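The great drinks shelf clean-out

17/11/2009

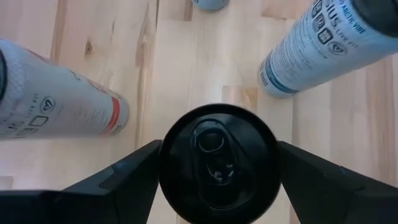
So I finally did the cans. If you've been reading for a while you'll know the cans have been a sore point in this house since we moved in, and I'd been promising (myself, mostly, and Chun-hung Ho, who has to squeeze past them to get to the washing machine) that I'd sort them out before the hot weather came. Well, the hot weather came early and I had no excuse left.

The trouble is I can't walk past a can I haven't tried. Other people collect teaspoons. I see something in a colour I haven't seen before and it goes in the basket, and then it goes in the laundry cupboard, and then it sits there behind the bleach until I've forgotten I own it. A black can gets me every time. I don't know what it is about an all-black one, lid and pull tab included, but I always think whatever's inside must be very serious. And then there are the pale ones that want to talk to you about your health. The white one has LIVE FIT written on it in little grey letters, with a heart, and I bought it in a fit of good intentions after Christmas and went straight home and had a biscuit.

Anyway! The cupboard. We've got one of those tall skinny laundry cupboards that came with the place, and the shelves are set so far apart that you either stack things three high and hope, or you waste half the space. I stacked and hoped. In March a whole tower came down on my foot while I was reaching for the pegs, and I said a word the neighbours heard, and still I did nothing about it for months.

What got me moving in the end was the kitchen fridge. We had a man out to look at the Carrier air con in the lounge room (filter, nothing dramatic, we'd been breathing fluff) and I went to offer him a cold drink and there wasn't a single one in the fridge. Not one. A cupboard full of drinks and every last one of them the temperature of bathwater. He had tap water and was very nice about it.

So the next morning I pulled the lot out and put it all on the bench. That was a mistake, by the way, do it on the floor if you're going to do it. Cans roll. You stand one up and lay one down and turn round to get a cloth and something's off on its travels. I ended up with a rolled tea towel along the front edge like a little levee bank, and that held them.

Then I wiped every lid. My mum always wiped lids, and I used to think she was being fussy, but give a can a few months in a laundry cupboard and see what comes off on the cloth. Grey! And you're going to put your mouth on that. I use warm water and the tiniest bit of dish soap, then a second cloth with plain water, and I go round inside the rim with a corner of it wrapped over my finger. The rim is where the muck lives. If there's something sticky in there it usually means a neighbour in the stack has sprung a leak, so have a good look before you put anything back. I had 2 leakers, both from the very back, both something with pineapple, and the shelf under them was like flypaper.

After that I sorted by date, soonest at the front. You'd think the date would be easy to find but every company hides it somewhere different, and the ones stamped on the base in pale ink I had to take over to the window and tilt about. Chun-hung wanted to sort by colour. I will admit it would have looked lovely. We had a short discussion and dates won, although he's done the top shelf his way when he thought I wasn't looking and I've left it.

I also bought storage, of course I did, you can't have a clean-out without spending money. I looked at the Ondex can racks first, the wire ones that feed forward on a slope so the next can rolls down when you take one. Very clever, but they're made for standard cans and the tall thin ones jam crossways. A friend from my old job swears by hers but she only drinks the one kind of lemonade. I went with the Virkitz tubs instead, clear plastic with a handle at the front, and you just slide the whole tub out like a drawer. I got 3, and one of them didn't fit because I'd measured the cupboard and not the door opening. The hinge side sticks in. 367 mm of shelf, and nowhere near that much gap to get through. So that one's holding potatoes now and doing a very good job of it.

For the shelf heights I moved the two middle ones down a notch and put an extra board in, an offcut from the Flerkton bookcase we never put back together after the move. Same depth, near enough, and I've sanded the end that shows. I'm quite proud of that board. I keep opening the cupboard to look at it.

The other new thing is a rule, and I'm bad with rules so we'll see. When you take a cold one out of the fridge you put a warm one in. The tub for "next in the fridge" is at waist height, right at the front, so there's no digging and no excuse. So far I've kept to it and Chun-hung has kept to it apart from the cricket. And I'm not allowed to buy a new kind of drink until the mystery ones are finished, so we've started having a tasting after dinner, one can split between two glasses, and whoever likes it gets the rest. We've found a ginger one I'd buy again tomorrow, and a green tea one that tasted like the inside of a thermos. The black one and the LIVE FIT one are on the list for this week. I'm hoping for cola and I suspect I'm going to be disappointed.

Empties go in a bag on the back door handle for my nephew, who is saving up for a bike and takes his recycling very seriously. He's got a chart on his bedroom wall and everything. He was up to 985 at last report and rang me up to tell me so, then asked if we could drink a bit faster.

Next on the list is the shelf above, which has all the cleaning stuff on it and four half-finished bottles of the same window spray. I had a look at it while I had the step out and then I put the step away again. If anyone has a way of getting pineapple syrup out of the little holes where the shelf pins go, please leave me a comment, I've tried a skewer and hot water and I'm still finding ants.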